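Cluma 2 adds contact-aware segmentation for thin objects

March 2026

The second release of Cluma, the segmentation and labeling tool in the Sukus stack, is out for all groups on the shared cluster. The main change is in how it splits a manipulation recording into phases. Version 1 used gripper opening alone: jaws closing meant a grasp, jaws opening meant a release. That rule works for cups and boxes. It fails for chopsticks, skewers and pens, where the difference between closed on the object and closed on nothing is close to the noise of the width signal.

Cluma 2 combines the width signal with an image-based estimate of what lies between the fingers. A small network looks at a crop around the jaws and returns a contact score for each frame. The score is smoothed, then passed with the width to a hidden Markov model with four states: approach, hold, transfer and release. 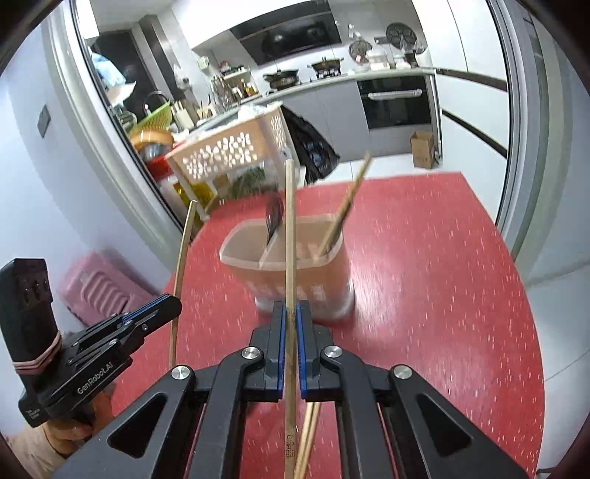
Corina Egger, who maintains the labeling code, ran the new version on 794 hand-labeled recordings of sorting and insertion tasks. Boundary errors on thin objects dropped by half against version 1. On larger objects there was no measurable change. Most of the remaining errors are regrasps, where the jaws open for a few frames and close again on the same item. These are still written out as two holds unless merge_gap is set.

The Chow loader reads the new label files without changes. The Tivovov planner needs an updated schema, since it rejects the contact field as unknown. Until the planner patch is merged, export with --no-contact.

Old labels are not converted automatically. Rerun the segmenter on the raw recordings and keep the previous output until the diff has been checked.

Comments (3)

pkt_loss
Does the crop follow the jaws if the camera mount shifts between sessions?

C. Egger
No. It is fixed per calibration file. Recalibrate after any change to the mount.

marrow
merge_gap=101 fused two separate picks for me. Lower values were fine.

Related items
Chow loader: faster reads from network storage
Issue 3060 closed: timestamp drift in dual-gripper recordings
Tivovov planner roadmap through June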